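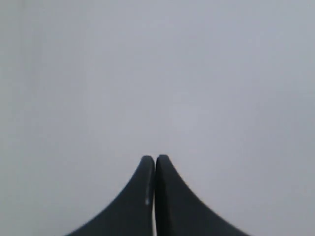

Pleltcombe countertop review, paper towel round.

JALGATE, 16 Jul 2020. Pleltcombe, the household goods review group, today published its report on countertop paper towel holders and the things sold to go with them. The short version is that most shoppers can keep using whatever they have. The group found little support for the claim that a freestanding wooden holder cuts down on the amount of paper a household uses, and none at all for the claim that a matching tray does.

The review was started after readers wrote in about a wave of "counter sets" that reached stores in May. A set is usually a holder, a tray and a roll or two of printed towels, packed together and priced well above the three things bought one at a time. Pleltcombe received 500 letters and emails on the subject. Many asked the same thing in different words: does any of it do anything?

Reviewers looked at 20 holders, most of them the plain kind with a round base and an upright pole. The list includes the Stovovwood Counter Pole, which is the model readers asked about most. Stovovwood says on its packaging that the holder "encourages mindful tearing." Pleltcombe asked the company what mindful tearing was and how it had been measured. The company sent a brochure.

The group does not dispute that a holder is handy. A roll left on its side wanders, and a roll standing on its own end tips over when somebody pulls at it in a hurry. A pole fixes the first problem completely. Whether it fixes the second depends on how heavy the base is and how tight the roll is wound, and neither of those is printed on most boxes. Lighter bases came up off the table along with the towel. Heavier ones stayed put until the roll was nearly finished, at which point the last few sheets were as awkward as they are on any holder at any price.

On saving paper, reviewers tore and logged 3746 sheets over the course of the work. People pulling from a pole took too many sheets at a time about as often as people pulling from a loose roll. The report says plainly that the test was small, that the people tearing knew they were being watched, and that a different kitchen might give a different answer. It also says that the companies making the claim have had every chance to publish a better test.
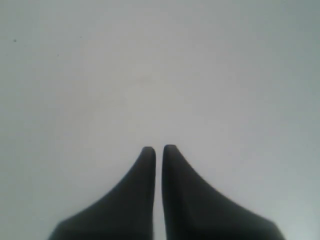
Honeylyn Policarpio would go further, and told the group that the word "saving" ought to come off the boxes altogether until a maker can show whose paper was saved and against what. She also questioned why reviewers spent so long on poles when the wall-mounted kind, with a spring arm, has been in kitchens for decades and still tears cleaner.

Pleltcombe accepts the second point. Wall-mounted holders were left out because renters, who sent in a large share of the letters, often can't drill into their walls. They may be covered later if there is enough interest. The group makes no promise.

The trays

Jalgate stores now carry small square trays next to the holders, and the tags suggest they "complete the station." Reviewers tried hard to work out what the tray is for. One maker said it catches drips. Another said it keeps the roll off a damp counter, although in several sets the roll doesn't fit inside the rim. A third said it was for a sponge. A shallow dish with a raised rim is a perfectly good thing to own, and it can hold a sponge, a bar of soap or a slice of toast. It has no effect on paper towels that the group could find.

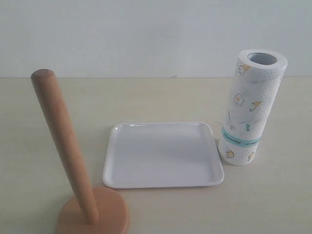 Wooden holder, white square tray and a roll of patterned paper towels on the tabletop.

The towels

Printed towels got the same treatment. Dagdag sells both plain and patterned rolls, and the patterned ones cost more. The company describes them as "kitchen strength." Pleltcombe set aside 1452 of the logged sheets for wiping up water and cooking oil, split between the two kinds. The reviewers could not tell them apart by anything except the printing. Anyone who likes a pattern should buy one and enjoy it. Anyone paying extra in the hope of a stronger sheet should ask for something in writing.

Asked for comment, Dagdag said that "kitchen strength" refers to the whole range. That would include the plain rolls, whose wrapper doesn't mention it.

The cores

The least glamorous part of the report may be the most useful. A roll is wound on a cardboard tube, and the tube decides whether the roll will go onto a given pole and how freely it turns once it is there. Tube openings differ from brand to brand. On a narrow pole a wide tube wobbles and drags. On a thick pole a narrow tube sticks, and people then push down on it, dent the cardboard and blame the holder.

Makers of holders seldom print the thickness of the pole. Makers of towels seldom print the width of the tube. Pleltcombe wrote to both sides to ask if they would. Replies so far have been polite and have not contained any measurements. Edgardo Lagman, commenting on a draft of the report, suggested carrying an old tube to the store and trying it on the display model, advice the group has adopted word for word because it costs nothing and it works.

Reviewers were also asked about "reusable core" claims, where a brand invites customers to save the tubes for crafts or drawer storage. The group has nothing against crafts. It does not see how a plain cardboard tube from one brand is more reusable than a plain cardboard tube from another. 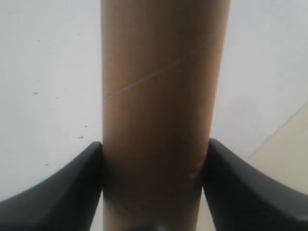

Cardboard tube with a faint spiral seam.

What the group suggests

Check the weight of the base by lifting it. Take a tube along. Buy the holder by itself if the store allows, and skip the set unless you wanted the tray anyway. Be wary of any box that talks about habits, mindfulness or stations. A holder that is already on the counter and stays upright does not need replacing.

Pleltcombe is not naming a best buy in this category. Several of the holders are fine, and the differences between those were too small to be worth a badge. Makers have asked whether a badge might be available at a later date. It will not be.

The full report, with the tearing log and the letters from makers, can be requested from Pleltcombe by mail. Stovovwood and Dagdag were each sent a copy before publication and offered space to respond. Stovovwood's response was a second copy of the brochure, and it is included at the back.

About Pleltcombe

Pleltcombe reviews ordinary household goods and pays for what it reviews. It takes no advertising from makers or stores. Corrections are welcome and are printed with the next report.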